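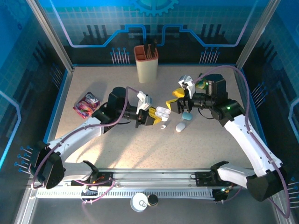
Flemon Earbud Care Kit
Sold by Flincombe Sound & Repair
Product code: FLM-98
In stock

Overview

If you wear earbuds every day, and most of our customers do, they get grubby. There is no shame in it. Ears make wax, pockets make fluff, and a charging case that lives at the bottom of a bag will collect biscuit crumbs in the hinge as surely as a toaster does. The Flemon kit has everything we reach for on our own bench when a customer brings in a pair that has gone quiet on one side, all packed into a tin small enough to keep in a desk drawer.

We put the first Flemon together after a winter of doing the same little job over and over. People would come in quite sure that one bud was broken and that they would need a new pair, and nine times in ten the mesh was blocked. A few minutes with a soft brush and a bit of putty and off they went again, rather pleased. It seemed a pity to make them come all the way to the shop for it (though do come, the kettle is usually on).

What's in the tin

Soft brush with a flocked tip, for the mesh and the outside of the bud
Firm brush, for charging contacts and the hinge of the case
Wooden pick with a flat end, for corners and seams
Cleaning putty, in its own screw-top pot
Two lint-free cloths, washable
Silicone tip rinse, 18 ml bottle
Folded instruction card, large print

Spare putty and rinse are sold separately. The brushes should last you a good long while if you rinse the bristles now and then and let them dry standing up.

Which earbuds does it suit?

Very nearly all of them. The tools are shaped to suit buds with removable silicone or foam tips as well as the hard-shelled sort with no tips at all. The soft brush is also handy for hearing aid domes, but please read the booklet that came with your aids first, or ask your audiologist, who will know your particular pair far better than we do.

The one thing we would ask you to check is whether the mesh on your earbuds is metal or fabric. Metal mesh is happy with putty. Fabric mesh can pull away at the edge, so for those leave the putty in the pot and stay with the soft brush.

How to use it

Start with the tips. Pull them off gently, drop them in a saucer with a few drops of the rinse and a splash of lukewarm water, and leave them while you see to everything else.

Hold the bud with the mesh facing the floor and brush lightly, in small strokes, so that whatever comes loose falls out and doesn't settle further in. Do this for longer than you think you need to. Then take a piece of putty the size of a pea, press it to the mesh, and lift straight off. Don't twist it and don't push hard. Fold the dirty side in and go again until it comes away clean.

For the case, open the lid and tip it upside down first, with a tap or two on the back. You may be surprised at what drops out. Use the firm brush on the contacts at the bottom of each well, dry, with no rinse at all, and run the flat end of the pick along the seam where the lid meets the body. Finish with a cloth.

Pat the tips dry and let them sit for an hour before they go back on. I know it is tempting to hurry this part. A damp tip on a warm bud in a closed case is how people end up with green contacts, and that is a much longer job.

Please don't

Use the rinse on the buds themselves, only on silicone tips. Keep it off foam tips too, which want nothing more than a wipe with a dry cloth. Don't use pins, needles or unfolded paperclips. Don't blow into the bud – breath is wetter than you would think. And please keep the putty away from small children and from dogs, who seem to find it interesting.

Choosing between the tins

The standard Flemon is meant for one or two people. If you look after a lot of pairs, in a school music room or a language classroom, say, have a look at the Warico, our larger box. It has the same brushes and picks in bigger numbers, a bottle of rinse with a pump top, and a tray with numbered wells so that everybody gets their own buds back. We also do the Gashi pouch, which is only the soft brush and a cloth in a zip wallet, and very popular with people who commute.

Specification

Tin: hinged lid, rounded corners
Length of tin: 98 mm
Putty: reusable until it turns grey, no added scent
Rinse: mild, unscented, for silicone only
Cloths: wash at a low temperature, no fabric softener
Storage: keep the putty pot closed and out of direct sun

Looking after the putty

It does dry out in the end. If yours has gone stiff, knead it in your hands for a minute or two before giving up on it. If it crumbles, it has had its day and should go in the bin. Don't try to bring it back with water, which only makes it sticky, and then you have a worse problem than wax.

From the bench

Rhun Wynne chose the brushes for this kit, after trying more samples than our postman thought reasonable. The earlier tins had a nylon brush that was fine on cases but a touch scratchy on glossy buds, and we had a few letters about it. The flocked one replaced it last February. If you have an older tin and would like the newer brush, write to us and we'll put one in the post, no charge.

We have now sent out 2000 of these tins, and the first 1000 were packed by hand on the counter between customers, so if yours had a slightly wonky label, that's why, and thank you for being kind about it.

Delivery and returns

Orders placed before 2 pm go out the same working day. The tin fits through an ordinary letterbox, so you needn't wait in for it. Unopened kits can come back to us for a full refund. Once the putty pot has been opened we can't resell the tin, for reasons you will understand, but if something in it is faulty or missing we will replace that part gladly.

Goes well with

Flemon putty refill, single pot
Flemon tip rinse, refill bottle
Replacement silicone tips, small, medium and large
Gashi pouch, in navy or moss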